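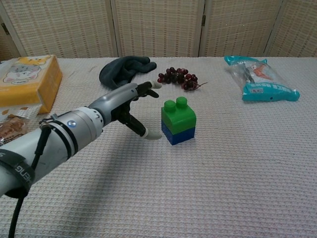
Ondska Opens Weekly Table Linen Rental to Small Restaurants

Tuesday, January 9, 2024 – Ondska, a commercial laundry and linen supplier, is opening its weekly rental service to restaurants and cafes with as few as 3 tables. Until now the company has taken on only hotels, banquet halls and caterers.

The new service is called Bemon. Customers choose a size and color, set the number of cloths they need each week, and pay one flat rate that covers delivery, pickup, washing and pressing. There is no deposit and no charge for ordinary wear. Wine, coffee and grease stains are also covered. Burns and cuts are billed at replacement cost.

Bemon starts with 23 cloth and napkin sizes, all in white, cream or charcoal. Round cloths will be added in February, along with a heavier napkin for places that fold them into a stand.

Ondska tested the service last year with 42 restaurants in the Stostora district. Most had been washing their own linen on site or using paper. Several asked for a second delivery day ahead of the weekend, and that option is now part of the standard contract. A few also asked for aprons and kitchen towels. Those are not included for now, though the company is looking at adding them.

All linen will be handled at the company's Chala plant, where a new washing and pressing line went into use last fall. The line reuses its final rinse water for the first wash of the next load. The plant employs 145 people on two shifts, and no jobs will be moved from other sites.

Contracts run month to month. Customers can change their weekly count up to two days before delivery, and can pause service for vacation or repairs at no cost – a request that came up often during the test.

Restaurants in Stostora and the towns served by the Chala plant can sign up now, with first deliveries in February. Sample cloths are available on request from the Ondska sales office.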